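Filed under: Robot Learning / Simulation / How-To
14 comments | 62 shares

Collecting demos in a simulator without losing your mind

So you've got a simulated arm, a pile of apartment scenes, and a learning system that needs examples of somebody doing the job properly. I've been recording demonstrations for our little project, Pemby, for most of the summer, and I've made enough mistakes by now to write them down. Marama McPhee and I started out with a target of 300 demos. We're now at 972, and the plan is 3,000, so please read this as notes from somebody who's about a third of the way up the hill.

I'm going to assume your simulator runs, your arm moves when you tell it to, and you have some way of driving it by hand. We use a cheap six-axis controller and a small recording tool called Urrutia that Marama wrote. Yours will have different buttons, but the steps should carry over.

Step 1: Write the task in one sentence

Do this before you touch anything. Ours look like "Pick up the white bar from the stand." If you need the word "then" more than once, you probably have two tasks, and you'll be happier recording them separately and joining them later.

Keep the sentence in the file with the recording. We kept ours in a spreadsheet at first and the row numbers slipped after somebody (me) sorted a column. It took a whole evening to sort out and I still don't fully trust the first batch.

Step 2: Make the scenes, and let them be strange

We have a script that drops furniture and objects into a room and then picks a spot for the arm. You can spend days adding rules to make every room look like a real home. I did, and I'd like those days back! What you need for training is variety that the arm can physically deal with, so our script now checks only these things:

- Nothing is pushed through anything else when the scene loads
- The target is inside the arm's reach
- The target stays still for 3 seconds before recording starts
- At least one camera has a view of the gripper at the target

Everything else gets rolled at random: object sizes, colors, floor patterns, lighting, the works.
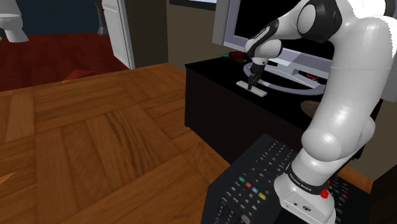 Scale is the setting I'd turn on first, and I was slow to come around to it. With everything locked to its normal size, our early policy learned a kind of average room and got upset the moment you moved it somewhere else. These days you'll find a Franka arm with its base parked on a giant TV remote, color buttons and all, reaching over to a flat white piece on a TV stand, and I've stopped blinking at it. The grasp still has to make sense. A low, thin target like that one asks for fingers pointing down and a careful approach next to the monitor's foot, and that's as true here as it would be on a plain workbench. If the motion is one you'd want the system to copy, keep the scene.

Step 3: Drive it slowly, but don't stop

My natural style is to swoop in, freeze, squint at three camera views, and then nudge. It's terrible data. The learner sees all those frozen moments and figures that hovering is part of the job. Marama's rule is to do one practice run with recording off, look at all your camera views, and then do the real one in a single smooth go.

A few habits that helped me:

- Come in from above and slow down for the last little stretch
- Line up the fingers before you drop, so you aren't twisting right at the surface
- Close the gripper fully and hold for a beat before lifting
- If you bump something, finish the run anyway and tag it "bump"

About that last one — I used to delete them. Now I keep them in a separate folder, and when the recovery is clean we use them. A system that has only ever seen perfect runs has no idea what to do after a small miss.

Step 4: Change the start pose every time

It's so easy to reset the arm to the same home position and go again. Don't! Our first batch all started from one pose, and the policy could barely get going from any other. Have the script jiggle the joints a bit at each reset, and every so often begin with the gripper already near the target so you get more examples of the fiddly final part.

Step 5: Watch your recordings the same day

I play everything back at high speed with my coffee. I'm looking for three things: did the object end up where the sentence says, did the gripper signal get saved along with the joint values, and do the camera frames match up with the motion. The second one bit us badly. An update to Urrutia quit writing the gripper channel and we recorded a whole session of an arm waving its closed hand at things, at least as far as the data was concerned.

Vaughn Lyons, who looks after our training runs, asked me to add this: label the failures with a reason, even if it's one word. "Slip," "missed," "blocked." He sorts by those when he's deciding which scenes we need more of, and a folder simply named "bad" is no use to him.

Step 6: Train early, even with a tiny set

Don't wait for the full count. We trained a rough version at our first 300 and it was awful, but it was awful in a useful way. It did okay on tall objects and kept stopping short on flat ones, so the next stretch of recording went mostly to thin stuff lying on tabletops and shelves. I'd never have guessed that from watching playback.

Next up for us is opening drawers, and I've got a half-written post on getting the handle contact settings to behave. If you've already solved that one, please leave me a comment, I'm begging you.

Tagged: demonstrations, teleoperation, datasets, Pemby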